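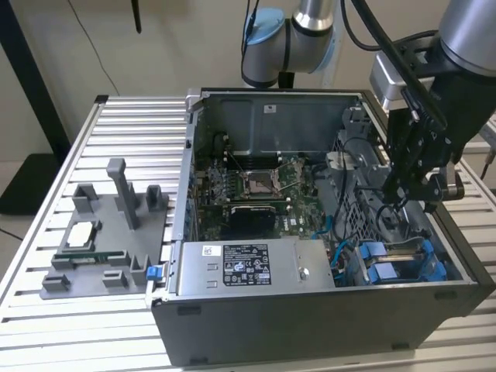

Several people who wrote in after the February posting asked the same thing: is this a research job or do I get to ship code? One of them put it that "every ad says planning and perception and then you spend a year fixing launch files." Fair. Answer is you ship, and yes some launch files.

Print this page | E-mail this page

Robot Software Engineer, Hulme team
Clarkell, Camunby site. Ref 756

We write the software that lets robot arms take desktop computers apart and put parts back in. Control, grasp planning, perception, operator tooling. Small team, 8 people, need one more on planning/perception and one on tooling.

What you'd do:
- own the motion planner for work inside tight enclosures (C++, some Python)
- pose estimation on shiny metal and black plastic, which is where most of our bad grasps come from
- force control for latches, levers, connectors
- Nullow, our in-house replay and logging tool. Needs love. 87 open tickets as of this morning
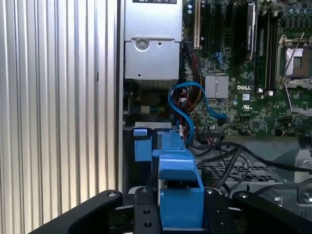
Cable handling is the big item for next year. Our planner treats the world as rigid and that's fine for a board or a bracket, less fine for wire. Want someone who has opinions on deformable stuff, or on cheap ways to dodge it. A blue drive handle between the fingers is the easy part to model; the SATA cable looping over beside it and the black cables on the other side are what we need a collision model for. Wrist camera segmentation of thin wires also in scope. If you've done any of this on real hardware say so in the first line of you're e-mail.

Must have: solid C++, real debugging experiance on a physical arm, ok with reading other peoples code. Nice to have: ROS 2, point clouds, behavior trees, web front end for the tooling role. Degree not required.

On site most days. 19 days paid vacation plus holidays. No relocation money this round, sorry.

To apply: resume plus one thing you built, link is fine. No cover letter. Put the ref number and which role in the subject. Closes 12/24/21, we read them as they come in so sooner is better

Print this page | E-mail this page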